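Iden Five-Finger Hand, left or right, with wrist plate

Made by Sturnach
Sold singly or as a pair
Supplied with: hand, wrist plate, cable set, mounting screws, hex key

The Iden is a full-size robotic hand with four fingers and a thumb, sold for research arms and mobile platforms. It goes on where a two-jaw gripper would normally be fitted and takes its power through the wrist. Most of our customers buy it after working with a parallel gripper and finding that bottles, pens and other round objects turn in the jaws.

We keep a pair on our own test arms and use them on household objects before any hand leaves the shop. Bottles get the most time. They are slippery, they dent if the grip force is set too high, and taking a cap off needs two hands working together. 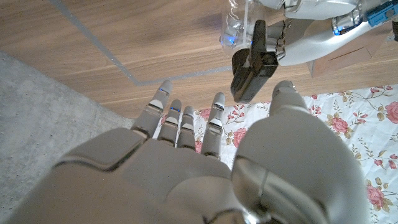
Grip force is set in software, per finger, in 191 steps. Start low with thin plastic. The thumb has its own setting and should be kept a little below the fingers, otherwise light objects get pushed out toward the fingertips.

Compared with the Bezerra two-jaw gripper

The Bezerra is cheaper, lighter and quicker to set up. For boxes and blocks it is still the one we recommend. The Iden does better on round and soft-sided objects and on anything that has to be held by one hand while the other works on it. It needs more programming time. Ekene Bako, who runs our bench tests, allows a full day for a first setup on a new arm, and an hour for the Bezerra.

Customers with two arms sometimes fit one of each. The wrist plates share a bolt pattern, so the two can be swapped without changing the arm.

Cables and controller

The hand runs from the Millari controller (sold separately). One controller handles a pair. Leave slack at the elbow and strap the cable to the arm before the first powered move. Cables that hang free over a table edge should be checked through the whole range of the arm.
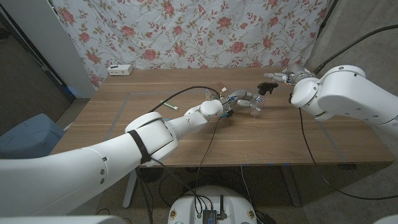 Specifications

Fingers: four, plus thumb
Grip force steps: 191
Cable length: 2000 mm
Lead time, single hand: 7 working days
Controller: Millari, not included
Wrist plate: fits Iden and Bezerra bolt pattern

Ordering

State left or right when ordering, and the make of arm. Pairs are matched and tested together before shipping, so please order both hands at once if you plan to use two. Replacement fingertips and cable sets are listed under Spares. Trial loans are available to universities and labs; returns from loan must include the wrist plate and all screws.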